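Grostberg Voter Contact Project
Progress report to the Sezer Fund, second reporting period
Prepared by Lakshmi Iyengar, project lead

1. Status against the grant agreement

The grant covers canvassing, a printed voter guide and turnout reporting in the eastern wards of Grostberg ahead of the municipal election. Canvassing is on schedule. The voter guide is behind schedule. Turnout reporting has not begun and is not due until the final period.

The ward boundary change adopted in March moved two precincts out of the project area and one into it. Walk lists were rebuilt from the new county file. The revised precinct table was sent to the Fund with the last invoice and replaces Schedule B.

2. Canvassing

There are 34 trained canvassers on the active list. Shifts run on weekday evenings and on Saturday from 10 a.m. Each shift is led by one of 8 team leads, who check out the walk packets, check them back in and sign the tally sheet.

Contact rates are lowest in the Hislow apartment blocks, where entry is controlled and managers have applied the posted no-soliciting rules to our teams. Abdelghani Ezzat wrote to the three largest management companies. One has agreed to lobby tables in place of door knocking. The other two have not answered. We have moved Hislow to phone contact for the time being and will report those contacts on a separate line, as the grant agreement does not treat phone and door contacts as equivalent.

Canvassers do not carry candidate literature, and the script does not mention any candidate. Two complaints on this point were received through the city clerk. Both concerned a different group working the same streets. The clerk has closed them.

3. Data entry

Tally sheets were entered by hand until the middle of the period and are now entered through the Kuravance form. Barış Yüksel set up the form and wrote the duplicate check. The first full run found records entered twice where a household had been visited by two teams on the same night. These have been merged. Totals in the first report were overstated as a result, and a corrected table is attached as Appendix A.

The form does not yet accept a change of address. Team leads write these on the back of the sheet, and they are keyed in separately each week.

4. Voter guide

The text of the guide was finished on time. Translation took longer than planned, mainly because the ballot wording for the transit levy was revised by the city attorney after the translators had started. Ajith Iyer is now checking the final wording in each language against the certified ballot. 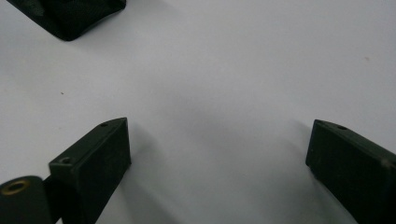
Layout is with Duygu Yüksel. The first draft placed the polling hours and the ID rules inside a single shaded panel, and older readers at the test session had trouble with the small type. The second draft drops the panel and sets both sections in larger type. For the cover we have asked for a matte white stock with no coating, the same kind of plain, pale surface as in the photo, where even lighting leaves only a bluish-gray tone in the shaded parts. Gloss stock was rejected after the test session on account of glare. The printer needs 15 working days from final approval.

5. Budget

Spending is under plan on printing and over plan on translation. We request approval to move 3 percent of the printing line to translation. No change to the grant total is requested. Travel and phone costs are within their lines.

6. Next period

Approve and print the guide. Complete the second pass of all precincts outside Hislow. Add the address field to the Kuravance form. Begin lobby tables at the one building group that has agreed, subject to its insurance form being signed.

Decision needed from the Fund: the transfer described in section 5, before the guide goes to the printer.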